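Ticket 254 - Tinik label printer skips every other label
Status: Resolved
Opened: November 2021
Product: Tinik desk printer, Prosora label software

Original message

Hi there, and thank you in advance for reading all of this, I know it's long! We run a small mail-order tea business and print our own labels on the Tinik we bought from Vrettos. Ever since we moved to the new 400-label rolls from Omport, the printer feeds one blank label after each printed one. I've turned it off and on, I've cleaned the roller with the little wipes, and I've reinstalled Prosora twice (the second time mostly out of stubbornness). The old rolls worked fine right up to the last one in October.

Reply from support

Hello, and thanks so much for the detail - it saves us a lot of back and forth. A blank after every good label nearly always means the gap sensor and the software disagree about label length. Please try these in order and write back whenever you get stuck.

Step 1. Switch the printer off, take out the roll and lift off the front cover. Put the small parts down on a tray with a lip, so the two cover screws can't wander off while you work.

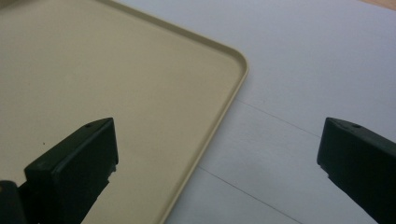 Step 2. Slide the gap sensor back to the center mark. It gets nudged easily when a wider roll goes in.

Step 3. Put the cover and roll back, then hold the feed button until the light blinks twice. It will run out some 14 labels while it measures, so don't worry about those.

Step 4. In Prosora, open Page Setup and choose "Use printer's measurement" in place of the saved size.

Customer update

Well, it was Step 4! The sensor was a hair off too, but the blanks only stopped once I changed the saved size. I've just run a full roll of 400 for the holiday blends without a single skip. Thank you for being so patient with me - please go ahead and close this one.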